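Zarnalholm open day: notes from the tableware hall

The Zarnalholm site opened its doors for one afternoon in January. Entry was by timed ticket, and our group went in at the 2 o'clock slot. Grimix makes the plates and mugs; Sostov occupies the far end of the building and handles glazing trials.

The first stop was the sorting floor. Plates are stacked by diameter and checked for rocking on a steel block. We were told the line passes 1,000 pieces a shift, of which about 30 are set aside as seconds. Seconds go to the site shop at a reduced price.

The display tables are in the next hall. The autumn setting was still out, with a lilac plate, a pale teal mug and small pumpkins striped in orange and white. 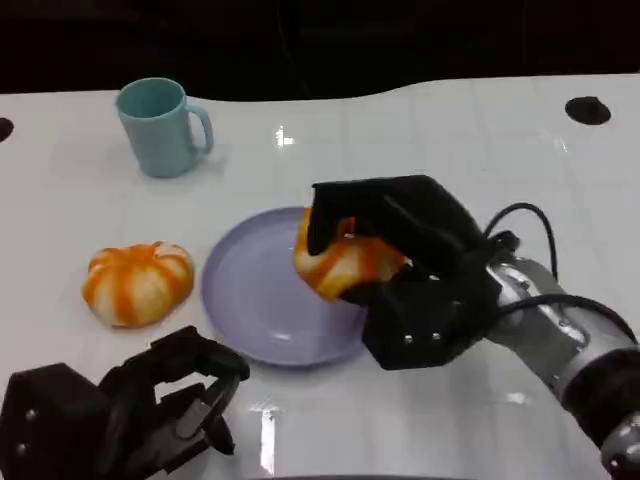 Lilac plate with mug and striped pumpkins, display hall.

The plate is shallow, with a raised rim and a flat well. The mug has a matte finish, and the shop sheet gives its capacity as 550 ml – large for daily use. Both are sold singly or in sets of 4. The white table top is glossy and shows every reflection from the lights, so judging a colour at the table is difficult. Take a piece to the window by the shop if the shade matters.
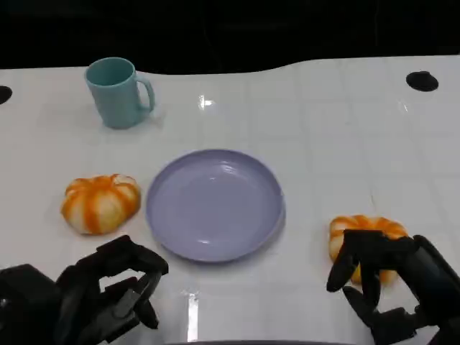
Bread and the café

Shabalala runs the café and also supplies the bread for the displays. The rolls are golden and shiny, and the lilac suits them better than it does the pumpkins. Coffee was adequate. Soup had sold out before we reached the counter.
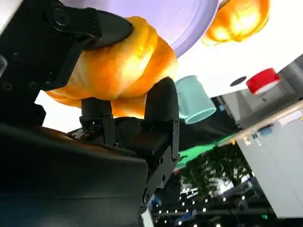

Golden rolls and the lilac plate.

Parking is on the gravel to the north of the building. The glazing room at the Sostov end was closed on our visit – check at the desk before queuing for it.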